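Subject: Re: [shared-kitchen] Cups, glasses and the long table
From: Hanna Ostapchuk
Date: May 29, 2019

Hello all,

Answers to Capucine's questions in between, as far as I have them. I have cut the part about the fridge and will leave that for Bohdan.

Capucine Delorme wrote:
> I have been through the cupboard over the sink and I can't make sense
> of what we own. There are wine glasses in with the mugs, lids with
> nothing to go on, and a carrier bag of plastic cups that somebody has
> rinsed and kept. Before I order anything from Fano, can we agree what
> we want to have and where it lives?

Yes please. I did the same cupboard in March and gave up halfway through the bottom shelf. What I wrote down then was 23 pieces of drinkware, and that was counting everything that can hold a drink, chipped or not. Of those, 17 were plastic of one kind or another. I didn't count lids. I did try matching them, and got a fair way, but some of the round ones are so close in size that they go on and then come off again when you pick the cup up.

My proposal would be that the top shelf has glass only, the middle shelf has mugs, and plastic goes in the low cupboard by the door. The low cupboard is nearest the long table and that's where the plastic gets used anyway. Nadiia pointed out that people with small children can then get at the cups without reaching over anyone's head.

> Do we need wine glasses at all? They are always the first to go over
> and I would sooner have something with a flat bottom.

I would keep the ones we have and not buy more. They are nice when someone has a birthday and they do for water the rest of the time. The trouble with them is that a clear glass on that pale table is very hard to see, especially with the light coming from the side, and you put your elbow through where it is. If you do use one on the long table, stand it well in from the edge, and put something coloured next to it. A bottle of squash will do.
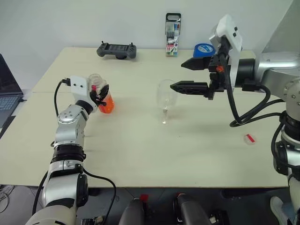 As for the flat-bottomed ones, Skanby do a short tumbler that stacks. I have had them at home for years and lost two, both my own fault. They are a bit thick at the lip if you mind that sort of thing. They come in boxes of 10, so one box would see us through an ordinary week with a few over.

> What about bottles? There is generally a half-finished orange drink
> on the table and I never know if it is today's.

This one annoys me too. A clear plastic bottle with the label off could be anything, and nobody wants to open it and sniff. Can we say that anything decanted gets a name and a day on it, and that anything without one gets tipped away in the evening? There's a set of coloured markers that lives at the back of the long table, up against the wall, and it might as well earn its place. Write on a strip of tape and put the tape on the bottle. Please don't write on the bottle itself. I spent some time with washing-up liquid and a scourer on one of them and you can still read DEMYD on it.

Same goes for squash in a jug. Cling film over the top is fine for an afternoon but not overnight.

While I'm on the back of the table, it does fill up with things which have nothing to do with eating or drinking. The markers are useful where they are. The controller should go back in the drawer when whoever has it is done. It has sat next to open drinks more than once and I don't think it would enjoy a cup of orange. I have no strong feelings about the drawer as long as it is the same drawer every time.

> And the coloured cups with lids, do people use them? I was going to
> get rid of those and keep the plain clear ones.

Please don't, I would do it the other way about! The coloured ones are the ones I would keep. You can see them, you can remember which is yours, and if there's a lid then the drink survives being handed across the table. The clear ones all look the same after five minutes and people take a fresh one each time, so by the end of the afternoon there are twice as many cups as mouths. The thin sort also crack down the side in hot water, and then you find out when you fill them.

What I would change is how the lids are kept. At the moment they are in a tub on their own and the cups are stacked inside each other, so you have to put every pair back together. If we stop stacking and store each cup with its own lid on top, upside down, it takes more room but you can pick up the whole thing and go. The lids needn't match the cups in colour. I think half the ones in the tub came from different sets to begin with, and a reddish lid on an orange cup does the job as long as the size is right. 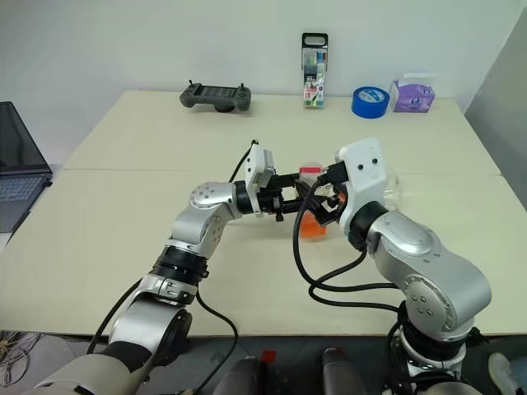
Orange cup with its lid laid across the top, and one of the clear plastic ones behind.

One thing on washing. The coloured cups can go in the machine on the top rack but the lids are better by hand. They have a groove on the inside and the machine leaves a ring of grit in it. Run a fingernail or the small brush round, rinse, and leave them open side down on the cloth. If you put a lid back on a cup which is still wet inside, it smells of pond by Monday, and then the whole thing has to be soaked. Bicarb in warm water overnight fixes that most of the time. The orange drink stains the white plastic bits a bit too and I haven't found a cure. If anyone has, I would like to hear it.

> Last thing. The table itself. There are rings on it by the end where
> the pots get put down and somebody suggested a cloth.

I would rather not have a cloth. We had one in the old kitchen and it was always either in the wash or needed to be. It also rucks up when you slide anything along, and then the tall glasses go. A wipe-down mat at one end would be enough, and drinks stay on that end. Barua sell mats by the metre, and we could cut one to fit and leave the rest of the table clear for work. Plain dark would be my choice, if only to make the glasses show up. I asked Demyd about this and he would like a tray instead, with a raised lip, on the grounds that you can carry the lot to the sink in one trip. I can see the sense in that - a full tray is heavy, though, and the door to the sink end opens the wrong way for anyone with both hands taken.

For the rings that are there now, warm water with a drop of washing-up liquid, left on for a minute, then a dry cloth. Don't use the green side of the sponge. There is a dull patch near the middle of one of the other tables from that and it will never polish out.

So to put it in one place for Capucine's order:

one box of the short tumblers from Skanby
no more wine glasses
no more clear plastic cups, use up what we have
keep the coloured cups, keep the lids, throw out any lid that fits nothing
one dark mat, length to be agreed once somebody has measured
a roll of tape for the bottles

I left off the Torkex flasks that Bohdan wanted. I have nothing against them but they are dear for what they are, and the screw tops need drying separately, so we would be back to loose lids in a tub. If he still wants them he can make the case when he writes about the fridge.

I can do the lids on Friday after lunch if someone will hold the bin bag. I would also like a decision on the mugs with no handles, which I have moved to the window sill for now with pens in them.

Hanna

PS Capucine, the carrier bag of rinsed cups was me. You can throw them away.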